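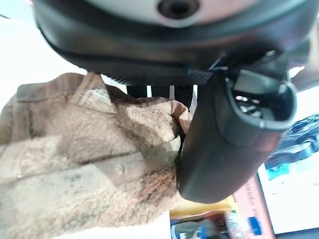 Uvport, 12 Dec 2020

SECTION 3. SETTING OUT AND CLEARING THE GLASS-TOPPED TABLE

3.1 Scope

This section applies to the glass-topped tables supplied to Laizer for use in its shared rooms. It covers the table itself, the white tray, the fleece cloths and the brown paper bags used when clearing. It replaces the loose sheet issued in November, which should be withdrawn from the room folders and recycled.

Shelving, lighting and floor care are dealt with in the sections that follow. Where a room contains furniture from another supplier, the instructions of that supplier take precedence for those items.

Questions about this section should be addressed to Prys Gwilliam at the Clirnov service desk. Requests for replacement cloths and bags go to Faith Mosoti, quoting the room name and stock line 43.

3.2 Before you begin

Check that the following are to hand:

One white tray
Two fleece cloths, clean and dry
One plain brown paper bag
The room folder and a pencil

Cloths are issued in tan. A cloth of another colour does not belong to the table set and should be returned to the general cleaning cupboard. Do not substitute kitchen roll, scouring pads or the yellow dusters kept for woodwork.

Remove rings, bracelets and watches before handling or wiping the glass. Staff who prefer to wear gloves may do so, provided that the gloves are thin enough to allow a secure grip on the underside of the top.

CAUTION: Inspect the edge of the glass before any other work is carried out. Run a folded cloth along it, never a bare finger. If the cloth catches, stop, place a notice on the table and report the matter. A chipped top must not be used, even where the chip is small and faces the wall.

3.3 Placing the table

1. Choose a level position, clear of the door swing and of any marked walkway. Where the floor carries hazard tape, the whole of the table should stand on the room side of the tape.

2. With two people lifting, carry the frame into position by its black bars. The glass is not to be carried on the frame.

3. Press down lightly on each side of the frame in turn. If it rocks, move it a short distance and try again before adjusting the feet. On carpet, allow the frame to settle before testing it a second time.

4. Bring the glass to the frame on its edge, one person at each end, and lower it flat on the word of the person at the straight side.

5. Look down through the glass and confirm that the bars sit evenly beneath it. An uneven margin is readily seen from above.

6. Wipe away finger marks as described in 3.5.

NOTE: The clearance between the table and the nearest fixed furniture should be no less than 800 mm. In the smaller rooms at Nirkonach this can be achieved only with the curved side facing the window.

CAUTION: Do not slide the table with the glass in place. Do not lean on the overhanging part of the top, and do not allow visitors to sit on it.

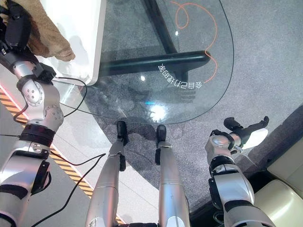 Room Furnishings Guide, page 26

3.4 Using the tray

The tray is provided so that small items have one place on the table and can be lifted away together. Its raised rims will hold pens, keys and similar objects, but they will not contain a spilled drink.

1. Wipe the underside of the tray. Grit trapped beneath it is the most common source of scratches on the glass.

2. Set the tray down flat. It should not be lowered on one corner and allowed to drop.

3. Place it towards the back of the table, fully supported, with no part of it projecting beyond the glass.

4. Put heavier items in first, near the middle.

5. To move the tray, lift it with both hands. If it is too heavy to lift comfortably, remove some of the contents.

Hot dishes are not to be placed on the tray or on the glass. A separate stand for hot drinks may be drawn from the kitchen and must be returned there at the end of the day.

NOTE: Felt pads were fitted to the trays in some rooms by previous occupants. These may remain if they are clean and firmly attached. A pad that has begun to peel should be taken off, and the remaining pads with it, so that the tray sits level.

3.5 Wiping down

Two cloths are used, the first for dust and the second for marks. Both are used dry in the ordinary course of the day.

1. Shake the first cloth out over a bin. Do not shake it over the table or the carpet.

2. Gather it loosely in the hand. It need not be folded for this stage.

3. Draw it across the glass from the curved side to the straight side in overlapping strokes, lifting it at the end of each stroke.

4. Turn the cloth and wipe the bars of the frame, beginning with the horizontal bar and ending at the floor.

5. Take the second cloth and remove any remaining marks with light circular movements. For stubborn marks, dampen one corner with plain water and dry the spot at once.

6. Crouch and look across the surface towards the light. Smears that cannot be seen from above will generally show from this position.

Cloths that are in use may be draped over the side of an open box for the duration of the task. They are not to be left there overnight. Used cloths go to the wash at 40 degrees or below, without fabric conditioner, which leaves a film on glass.

A fleece cloth will shed a little when new. Wash new cloths once before they are brought into a room.

3.6 Clearing the table

Clearing takes place at the end of each booking, whether or not another booking follows.

1. Remove the personal belongings first and set them aside for the room holder. Anything unclaimed is entered in the room folder and taken to the front desk.

2. Open the paper bag fully and stand it on the floor beside the table. It should not be stood on the glass.

3. Collect paper scraps, wrappers and other dry waste into the bag. Liquids, food remains and broken glass do not go into it.

4. Empty the tray, wipe it and return it to its place.

5. Press the air from the bag, fold the top over twice and take it to the paper collection point. A bag with soiled contents goes to general waste.

CAUTION: If glass has been broken, close the room. Do not attempt to gather fragments with a fleece cloth, as splinters will remain in the pile after washing. Use the dustpan set marked for the purpose.

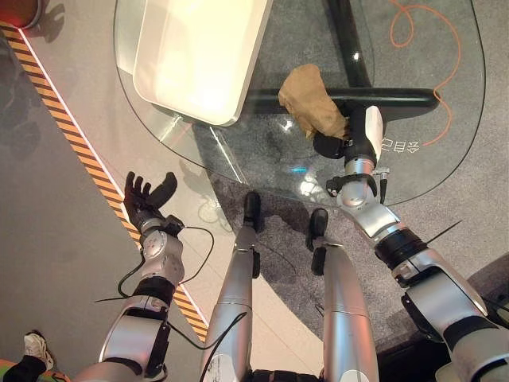 Chepkoech Lyimo writes that a bag which has held nothing but dry paper is still perfectly good the next morning, and asks whether it has to be thrown out each time merely because it is creased. In her room the same one lasted most of a week, she adds, and "the bottom gave way only when somebody put a wet umbrella cover in it".

The point is accepted. A creased bag may be used again if the base is sound and the inside is clean. Empty it at the collection point, flatten it and keep it with the room folder. A bag that has been wet at any time is not to be reused, even after drying. Step 5 above should be read accordingly until the section is reprinted.

3.7 Putting away

Cloths, spare bags and trays not in use are kept on the shelving unit in each room. The arrangement is the same throughout, so that relief staff are able to find the items without assistance.

1. Clean cloths are rolled or folded and placed in a recessed compartment, away from direct sun where possible.

2. Spare bags are kept flat, above the cloths.

3. Used cloths are never returned to the shelves. They are carried to the wash at the end of the shift.

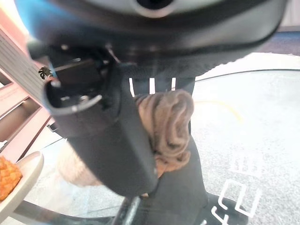

4. A spare tray is stored upside down, on a surface wide enough to support all of it. Nothing is stacked on top.

5. The fronts of the compartments are left clear so that the contents can be checked at a glance.

When lifting a cloth down from a shelf, take hold of it near the middle and draw it straight out. Pulling at a corner tends to bring the neighbouring cloths with it.

Shelves are to be dusted weekly with a cloth set aside for that use. The cloths for the glass are not suitable, as they pick up grit from the slats and carry it back to the table.

3.8 Monthly check

The following is completed in each room and signed in the folder:

Edge of glass free from chips
Frame steady, feet secure
Tray rims intact, underside clean
Two clean cloths present, one spare
Paper bags dry and in sufficient supply

Faults are reported on the day they are found. Musyoka Mussa holds the key to the store at Uvport, and replacement trays may be collected from him on presentation of the signed page. Replacement glass is fitted by Clirnov only.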